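Vestden Opens Housing and Tenancy Law Department

13 March 2025

Vestden, the law firm based in Hundulthorpe, has opened a housing and tenancy department. The new team will advise tenants and small landlords on repairs, deposits, rent arrears and possession claims.

The firm has handled housing matters through its general civil practice until now. It took on more than 700 housing inquiries last year, and a separate department will allow those clients to deal with one team from the first call to the final hearing.

Vestden has also taken over the open tenancy files of Marchetti, a smaller practice in the same town that no longer takes housing work. Clients with one of the 59 files involved have been sent a letter with their new contact details. Existing fee agreements stay in place.

First appointments last 40 minutes and can be held at the office, by phone or by video. Clients should bring their tenancy agreement, any notices they have received and a record of rent payments.

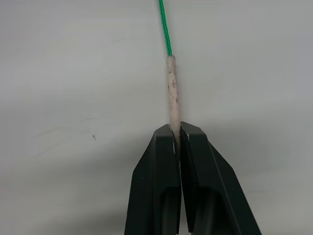
Office and opening hours

The department is on the second floor of Cludeck House, Hundulthorpe. It is open from 9 a.m. to 5 p.m. on working days. Evening appointments will be offered from August.

Media inquiries should be sent to the Vestden press office.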